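Robotique : Nustmont publie une méthode d'apprentissage du rangement entièrement en simulation

9 mars

Le laboratoire Nustmont a mis en ligne un rapport sur l'entraînement de mains et de pinces robotisées à la saisie et au dépôt de petites pièces. Le code et les scènes, réunis sous le nom de Plinda, sont téléchargeables gratuitement pour la recherche.

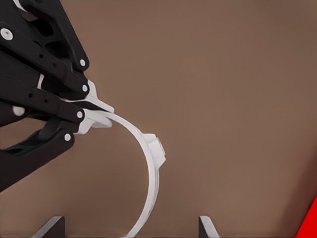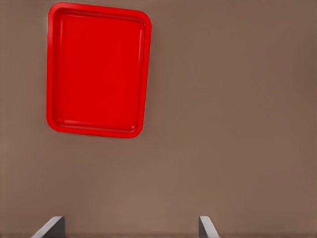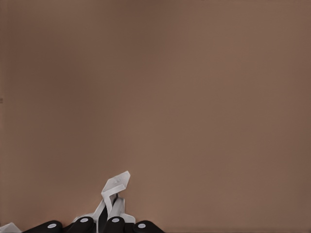
Vues de synthèse tirées du simulateur. Source : Nustmont

La méthode, signée Rhona Dunbar et Dimas Hartono, porte sur un point précis : le choix des essais à rejouer pendant l'apprentissage. D'ordinaire, les échecs sont traités tous de la même façon. Plinda les classe selon le moment où l'exécution s'écarte du but, puis relance la simulation juste avant cet écart, en modifiant légèrement la position des objets. Les auteurs ont retenu des scènes dépouillées, un fond brun uni et peu d'accessoires, pour limiter le temps de calcul. Le bac rouge aux coins arrondis, vide sur la deuxième vue, ne porte ni poignée ni marquage, et le programme doit en retrouver l'orientation à partir de son seul contour. L'anneau blanc pose une autre difficulté, car une prise par l'extrémité, entre deux embouts, laisse le reste de la pièce en porte-à-faux et la moindre rotation au contact se répercute à l'autre bout.

L'entraînement a porté sur 338 scènes de départ, chacune déclinée en 1000 variantes. Selon le rapport, le système atteint le niveau de la méthode de référence de l'équipe avec 20 % d'essais en moins. Le gain est plus faible pour les pièces courtes, et les auteurs signalent sept scènes dans lesquelles le nouveau classement n'apporte rien.

« Le rejeu ciblé coûte un peu de mémoire, mais il évite de recommencer sans cesse le début du geste, que le programme maîtrise déjà », explique Rhona Dunbar. Elle précise que les frottements restent modélisés de façon sommaire.

Aucun résultat sur machine réelle n'accompagne cette première version. Kamala Subramaniam, chargée des essais chez Menon, l'entreprise partenaire, prévoit une campagne à partir de juillet. Elle commencera par le dépôt de pièces dans un bac ; les insertions viendront ensuite. Les mesures seront ajoutées au dépôt de code avec la prochaine version.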